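Garnovwood cleaners share the bin round with a two-armed robot

GARNOVWOOD -- The bins at Gerkholm's offices here have a new attendant, and the people who used to look after them would like to know what happens to the rest of their shift.

Gerkholm, which cleans and maintains office buildings, began a trial in August of a two-armed robot that puts fresh liners in waste buckets. The machine is supplied by Drolora and runs on software the company calls Ots. Management describes the trial as a way to take "repetitive bending" out of the job. Staff describe it as one more thing to keep an eye on.

The numbers are Gerkholm's own and should be read that way. In its first month, the company says, the robot attempted 1,344 liner changes and completed 1,217 without a person stepping in. That leaves 127 where somebody had to. A company summary handed to staff calls this "a strong start". It doesn't say how long each change took, how many bags were torn along the way, or what the cleaners who stepped in were supposed to be doing at the time.

Asked for the average time per bucket, Gerkholm said it was "not a focus at this stage." An experienced cleaner can do one in well under a minute, and generally while talking to someone.

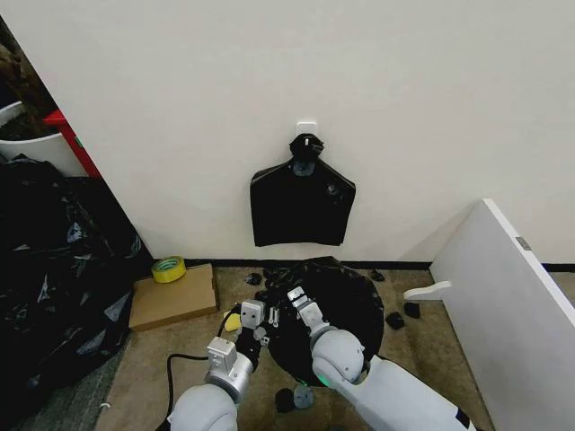
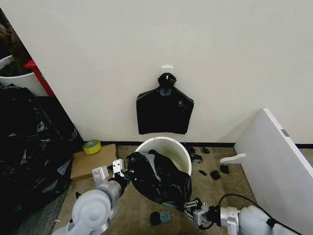
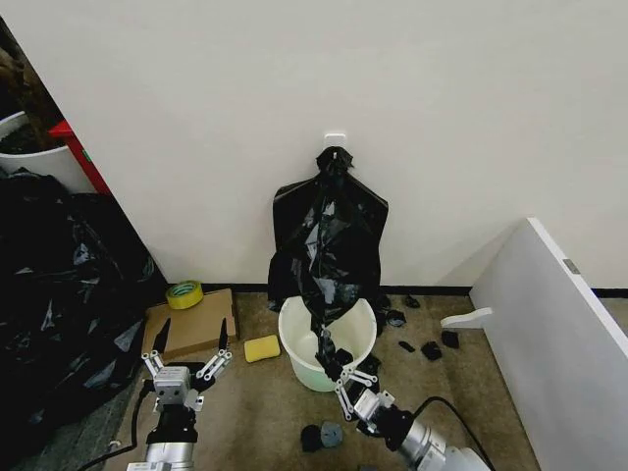
*Liner work at Garnovwood, with a black bag hung from the wall hook.*

The trial has already changed the roster. Two cleaners on the evening crew now start at 4 p.m. instead of 5:30 so that one of them can stay near the robot. The title on the new roster is "cell attendant." The pay rate is the same as before. Duties include bringing out bags, clearing the floor, resetting the work area and writing up each stoppage on a form that runs to two pages.

Workers who spoke on condition they not be identified said the form was the part they minded most. One said she had spent 20 years being told to work faster and was now being asked to stand still and take notes. Another said he found the machine interesting for the first week. He has since asked to go back to the stairwells.

Neither had been told whether the attendant job would last beyond the trial. Gerkholm's written answer to the same question was that "roles will evolve with the technology," a sentence that could cover almost anything.

The company says no positions will be cut during the trial. It would not extend that promise past the end of it. Nor would it say what the robot costs, or whether the savings it expects depend on having fewer people on the evening crew. If they don't, it is hard to see where the savings would come from, given that a person is paid to be there whenever the arms are moving.

Drolora said the Ots software improves with practice and that the share of changes needing help should fall. It gave no target and no date. The company has set itself a goal of over 2,000 attempts in the second month, which will at least give everyone a bigger number to argue about.

There is a fair case for the idea. Bending over buckets all evening is hard on the back, and sore shoulders are a common complaint on the crew. But the cleaners say most of the strain comes from hauling full bags down to the loading dock, and the robot doesn't do that. It isn't part of the trial and Drolora would not say if it ever will be.

A second site is being considered, an office building with 200 buckets over several floors. Staff there have had a one-page notice and an invitation to a question period, to be held at 7:30 a.m., two hours after the night crew goes home.

Gerkholm says it will share results with employees when the trial wraps up. It has not said which results.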